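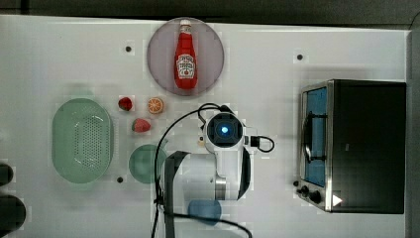
Hauwa Chukwu says ketchup goes in the cupboard until it's opened and then the fridge, end of story. ok but where do you put it when the fridge door is FULL

so I'm redoing the kitchen bits today. 4 Jul 2020, holiday, everyone else is grilling

ketchup on the pink-gray plate for now. don't ask for it, it's parked

strawberries and the orange slice are from the play food tub, they go back in teh tub. not with the real fruit. we had a incident in January

green colander – keeping. I know it's big. it's oval so it won't stack in anything round, still keeping

green plate stays too, goes with the colander

toaster oven is the problem. takes up that whole side of the table and the shelf I got from Sotgate is 12 inches deep. measured it twice. nope

maybe the low cabinet?? door has to come off first

anyone got a shelf that's deeper, not fancy, will pick up

update – door is off. can't find the screws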